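Project Report: Picking a Work Surface for the Shared Craft Room

For my project I wanted to know which kind of surface would be nicest to work on in our craft room. I thought this would be easy — just buy the cheapest one, right? My supervisor, Assunta Cirillo, told me to go look at a few first and write down what bugged me.

I looked at 4 finishes over two weeks in August. The dark one from Gernier showed every speck of dust, and the white Stefanou sample gave me a headache by lunch (so bright!). The beige one was my favorite from the start, so I tried to be extra picky with it. I checked it in the morning and again at 8 at night.

Glare was my biggest worry. Smooth surfaces bounce light back at you, and I wanted to see how bad it got up close. 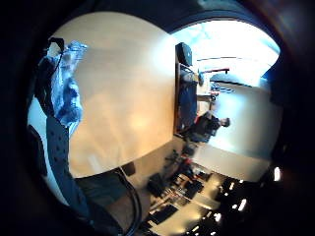

Figure 1. Smooth beige surface with a soft orange reflection, blue hand covering at upper left.

I can live with a warm glow like that. Next I want to try the matte Sestar sheet and see how it handles glue.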